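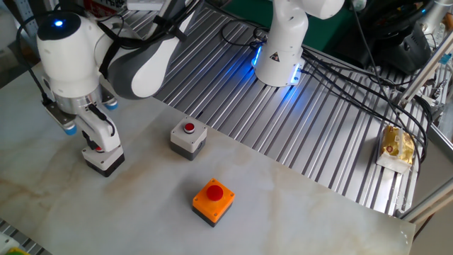
Left arm at the first of the three button boxes, marble-pattern top, second arm on the slotted deck behind.

Subject: Re: [multau-users] Press order and the orange box

Nuno Rebelo wrote:
> Thanks for putting the December 2018 set up. I have been through
> the notes and have two questions before we train on it at Prernon.
>
> First, are the presses in a fixed order, or is the order drawn
> afresh for each run? Our earlier policy learnt the route across the
> table and ignored the buttons completely. If we moved a box by a
> hand's width it pressed the bare table.
>
> Second, why keep the orange box in at all? The button on it is much
> larger than the other two, so I would expect it to push the success
> rate up without telling us anything.
>
> Nuno

Hello Nuno,

The order is drawn afresh. The set has 3144 runs, and each one begins with a short instruction giving the order for that run. The boxes are also moved between runs, within the reach of the left arm. In the picture they lie in a loose diagonal, but please don't read that as a standard layout. There isn't one.

On your route problem, we saw the same thing in the February data, where the boxes stayed put for a whole session. The policy trained on that did well on the bench and badly everywhere else. With the new set we held back 173 layouts for testing, none of which share box positions with the training runs. When the policy misses now, it mostly comes down on the rim of the right box and slides off, which I find easier to live with than pressing the table.

The orange box stays in because of the large domed button. The fingers meet it sooner than they meet the buttons on the two pale boxes, and a policy that has only learnt one press height will drive into it too hard. We count a run as failed if the force limit trips, even when the button did register. So it doesn't lift the score as you might expect. In the held-back tests, 48 runs failed on the force limit alone, and most of those were on the orange box. I have put the per-box results in the Koppel folder so you can leave it out and work out your own figures.

One thing the notes leave out: the wrist force signal is filtered before it is saved, and the filter adds a small delay. If you line up the force with the joint positions by time stamp, the contact will seem to come late. Vustmont corrected for this on their side and I believe their script still works with the current file layout — but check it on a handful of runs first.

The second arm takes no part in this task. Its joint values are still in the files, in the columns after the left arm's. You can drop them. We trained with and without them and the difference was smaller than the spread between seeds.

I have not tried your idea of hiding the button colours. If you do, please post the result to the list, good or bad.

Regards,
Multau data maintainer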